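로봇 비전 실습 5주차 강의 노트
카메라 비교: Valow 와 Sultley

지난주에 컨트롤러 설정하느라 다들 고생했죠. 이번 주는 카메라입니다! 제가 제일 좋아하는 주차라서 말이 좀 길어질 수 있어요. 미리 양해를…

비교할 모델은 둘이에요. Valow는 해상도가 높은 대신 노출이 바뀔 때 반응이 굼뜨고, Sultley는 화질은 평범한데 다이내믹 레인지가 넉넉합니다. 둘 다 Gustimik 시뮬레이터에 센서 모델로 들어 있으니까 실물 없이도 과제를 끝낼 수 있어요. 시뮬레이터 버전은 꼭 맞춰 주세요. 작년 8월 이전 버전에서는 Sultley 노출 값이 이상하게 나옵니다(저도 이걸로 하루 날렸어요).

배경 장면은 Boonyarit 세트에 있는 건물 입구를 씁니다. 바닥은 밝은 콘크리트, 계단 위쪽은 거의 새까만 그늘이에요. 이동 로봇이 건물로 들어갈 때 카메라가 제일 힘들어하는 조건이죠. 바닥에 노출을 맞추면 계단이 사라지고, 계단에 맞추면 바닥이 하얗게 날아가 버립니다. 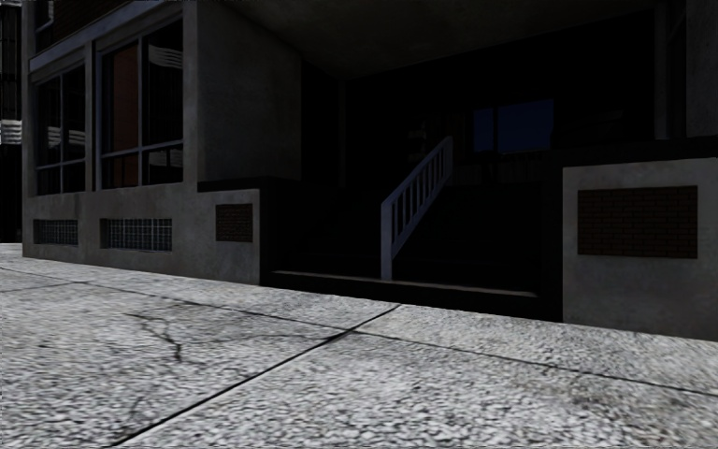 그래서 첫 번째로 할 일은 노출 고정이에요. 자동 노출을 켜 둔 채로 비교하면 센서 차이를 보는 건지 알고리즘 차이를 보는 건지 구분이 안 됩니다. 자동 노출을 끄고, 게인은 기본값 그대로 두고, 셔터만 바꿔 가면서 찍으세요. 카메라마다 프레임을 3,000장씩 저장하면 됩니다. 용량이 꽤 크니까 노트북 말고 실습실 서버에 저장하는 걸 추천해요.

그다음은 특징점입니다. 제가 Sultley로 미리 돌려 봤을 때 한 프레임에서 특징점이 3,846개까지 나왔는데, 좋아할 일이 아니었어요. 대부분 바닥의 자갈 같은 무늬에 몰려 있었거든요. 정작 필요한 계단 모서리나 난간 쪽에는 얼마 없었고요. 총 개수만 적어 내지 말고 이미지를 격자로 나눠서 어디에 분포하는지 꼭 같이 보여 주세요. 바닥 슬래브 사이의 이음선이랑 금 간 자리도 재미있어요. 직선 검출기를 돌려 보면 이음선은 길게 잘 잡히는데 금은 토막토막 끊깁니다. 파라미터를 어떻게 바꾸면 이어지는지 한번 만져 보세요.

유리창도 조심! 창에 비친 물결 모양 줄무늬에 특징점이 붙으면 카메라가 움직일 때 매칭이 엉뚱한 데로 따라갑니다. 마스크를 씌울지 말지는 각자 정하되, 씌웠으면 보고서에 썼다고 적어 주세요.

Valow 쪽에서 자주 나오는 질문이 왜곡 보정인데, 보정 파일은 강의 폴더 calib 안에 있습니다. 새로 만들지 마세요. 그건 9주차에 체커보드로 직접 합니다.

제출물
노출 값별 결과 표 (카메라별로 따로)
특징점 분포 그림
어느 카메라를 쓸지, 이유까지 해서 2쪽 이내

정답은 없어요. 저는 Sultley 쪽인데, 작년에 Valow를 고른 조 보고서가 워낙 좋아서 좀 흔들렸습니다. 설정 파일이 안 열리면 게시판에 오류 메시지를 통째로 붙여서 올려 주세요.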